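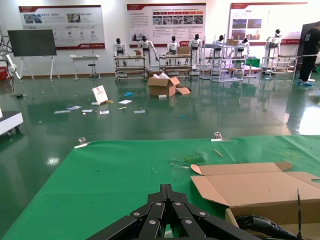
Es gibt in fast jedem Haushalt eine Kiste, über die man nicht gern spricht. Bei uns steht sie im Flur unter der Garderobe, und darin liegt alles, was einmal Strom geführt hat und es vielleicht wieder tun könnte: Ladekabel, Netzteile, Verlängerungen, ein Stecker für ein Telefon, das meine Tochter schon in der Grundschule nicht mehr haben wollte. Ich möchte heute ein gutes Wort für diese Kiste einlegen, und wenn ich schon dabei bin, auch gleich für das Aufheben überhaupt, das ja in den letzten Jahren einen recht schlechten Ruf bekommen hat.

Man liest so viel vom Loslassen. Alles, was man ein Jahr lang nicht in der Hand hatte, soll weg, heißt es, und danach werde der Kopf frei und die Wohnung groß. Ich habe das brav versucht, im Oktober, mit einer Kanne Tee und den besten Vorsätzen. Nach einem langen Nachmittag hatte ich 7 Kabel zum Wertstoffhof gelegt (und zwei davon am Abend wieder herausgeholt, ich gebe es zu).

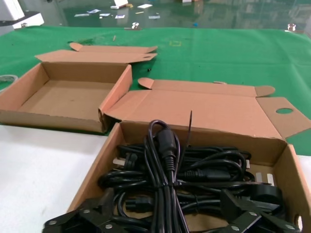
Denn was ich in der Hand hielt, war ja nicht kaputt. Es hatte nur gerade keine Aufgabe. Das ist ein Zustand, den ich aus meinem eigenen Leben gut kenne, und ich wäre auch nicht froh gewesen, wenn man mich deswegen vor die Tür gestellt hätte! Das dicke graue Kabel gehörte zu der Schreibtischlampe von Duvberg, die seit dem Umzug auf dem Dachboden wartet. Ein anderes passt an das alte Radio meines Vaters, und wenn im Winter der Strom für die Lichterkette wieder nicht bis zum Balkon reicht, dann weiß ich doch, wohin ich gehe.

Natürlich gibt es Grenzen. In Muvham, wo ich aufgewachsen bin, hatte der Eisenwarenladen Pavlović einen Keller, in dem angeblich 200 Schubladen standen, und der alte Herr fand darin jede Schraube, solange er lebte. Danach fand niemand mehr etwas, und der ganze Keller wurde weggefahren. Ich habe als junge Frau danebengestanden und mich geärgert, ohne recht zu wissen, über wen. Heute denke ich, dass Aufheben ohne Ordnung eben doch nur eine langsame Art des Wegwerfens ist, und das schreibe ich mir selbst hinter die Ohren.
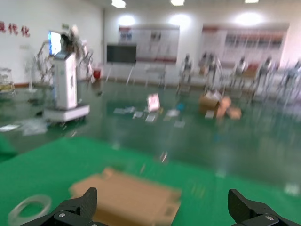
Mateja Nedeljković hält mir an dieser Stelle immer entgegen, dass ich mir die Sache schönrede: Wer ein Kabel aufhebe, der hebe in Wahrheit die Entscheidung auf, und die werde mit den Jahren kein bisschen leichter, sondern müsse am Ende von den Kindern getroffen werden, die von Vaters Radio gar nichts wissen.

Da ist viel Wahres dran, und ich habe lange darüber nachgedacht. Inzwischen klebt an jedem Netzteil ein Streifen Papier mit dem Namen des Geräts, in meiner schönsten Schrift, und was sich nicht benennen lässt, das darf gehen. So sind wir beide halbwegs zufrieden, meine Kiste und ich, und meine Tochter hat neulich sogar etwas darin gefunden, das sie brauchte.

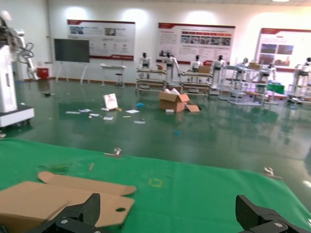
Und was ist mit den Kartons?

Ach ja, die Kartons. Da bin ich leider noch weniger vernünftig. Ein guter Karton mit sauberen Kanten tut mir im Herzen weh, wenn er ins Altpapier soll, und so falte ich ihn flach zusammen und schiebe ihn hinter den Schrank, zu den anderen. Zu Weihnachten werden die Pakete nach Trandlow gepackt, da passt dann der eine genau für die Plätzchen und der andere für die Wollsocken, und ich muss nirgends etwas kaufen. Der Rest bleibt hinter dem Schrank stehen, bis die Tür klemmt. Dann räume ich auf.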